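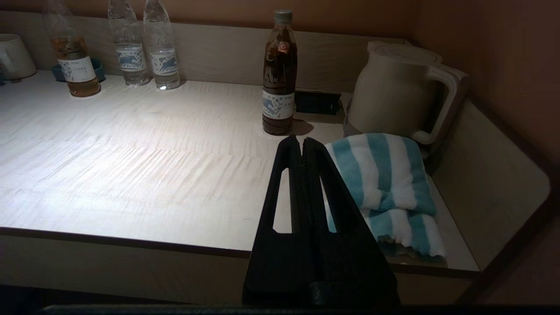 Home Remedies & Kitchen Health

Elderberry syrup went fizzy in the fridge, is it still safe?

Asked by Mitsuko Ueda, Haltley
Tags: elderberry, syrup, honey, storage

Hello everyone. I have a question about elderberry syrup, which I make every winter for my throat. In January I prepared a bigger portion than usual, because my sister also wanted some. I used dried elderberries, water, a stick of cinnamon, fresh ginger and honey. I boiled the berries with the water for 45 minutes, let it cool down until I could hold my finger in it, strained it through a cloth and then stirred in the honey.

I filled 6 small bottles. I gave 2 of them to my sister and the rest stayed in my fridge. On Monday I opened one that was not touched before, and it made a small "psst" like lemonade. There are little bubbles at the side of the glass. The smell is a bit like wine but not unpleasant. There is no mould that I can see.

My questions are these. Is it still possible to use it if I boil it again? Why did it happen with honey inside, when everybody writes that honey never goes bad? And should I tell my sister to throw hers away also? Hers seem to be normal, but she keeps them in a colder fridge than mine.

I should add that I used less honey than the recipe, as I do not like it very sweet. The recipe was one cup of honey for two cups of liquid and I put perhaps half of this.

391 views - 3 answers

Answer from Gaetano Caputo (marked as helpful by the asker)

Dear Mitsuko, your syrup has started to ferment. I had the same thing two winters ago, so I can tell you what I learned from it.

Honey by itself keeps very long, that is true, but only when it is thick. There is so little water in it that yeast cannot grow. When you mix it with a lot of elderberry liquid, this protection is gone. Raw honey also brings its own yeast with it, and the yeast is very happy in a sweet and watery place. With half of the honey you made it weaker still. It is more a sweet tea than a syrup, and it should be treated like one.

I would not boil it again. Boiling will kill the yeast, but you do not know what else has grown in there during these weeks, and some things that bacteria leave behind are not removed by heat. The dried berries do not cost so much. Pour it in the sink and be careful with the other bottles - open them slowly, over the sink, with a towel on top. Glass bottles with pressure inside can break. Do not shake them.

For your sister, I would say the same. If it is the same portion, made on the same day, the colder fridge has only made it slower.

How I do it now:

I keep to the full amount of honey. If it is too sweet for me, I take a smaller spoon or I put it in hot water.

I wash the bottles, then boil them for ten minutes, and I let them dry upside down on a clean cloth. The lids also.

I write the day on the bottle and keep one small bottle in the fridge, for two weeks at the most. All the rest goes into the freezer in an ice cube tray. When the cubes are hard I move them to a bag. One cube is good for one cup.

Please remember also that honey is not for babies under one year, if there are any in your sister's house.

Answer from Kastriot Gashi

My grandmother never froze anything and we all lived. She put a glass of plum brandy in the pot. If it has bubbles, it is only a bit of alcohol, I would drink it. But I am not a doctor.

Comment by Hazel Sorensen: Please don't taste it to find out. The wine smell only tells you that yeast is there. It tells you nothing about the rest.

Comment by Kastriot Gashi: Fair enough. The brandy is still a good idea for the next one.

Answer from Melquiades Rosales

I agree with Gaetano and want to add one thing about the straining. Mitsuko, you wrote that you let it cool before you strained it. In those hours the pot stands warm, and if the lid is off it can catch anything from the kitchen air. I strain it when it is still quite hot, using a metal sieve and then a boiled cloth. After that I let it cool covered, and the honey goes in when it is lukewarm.

Do not squeeze the cloth too hard either. The small bits of berry that pass through go to the bottom and in my experience the syrup spoils sooner with them.

If somebody here uses fresh berries and not dried ones, cook them well and take off all the stems first. Raw elderberries and the green parts can make you quite sick. And if your throat is still sore after 7 days, or you have a fever with it, go to a doctor, with syrup or without.

Comment by Mitsuko Ueda: Thank you all for the answers. I have poured mine away, and the second bottle was even stronger than the first, so the towel was useful. My sister has already drunk one of hers and feels well, but she has thrown away the other. Gaetano, do the cubes stick to the tray? Mine is the hard plastic kind.

Comment by Gaetano Caputo: A little, yes. The honey makes them soft. Silicone is better, or hold the bottom of the tray under warm water for a moment.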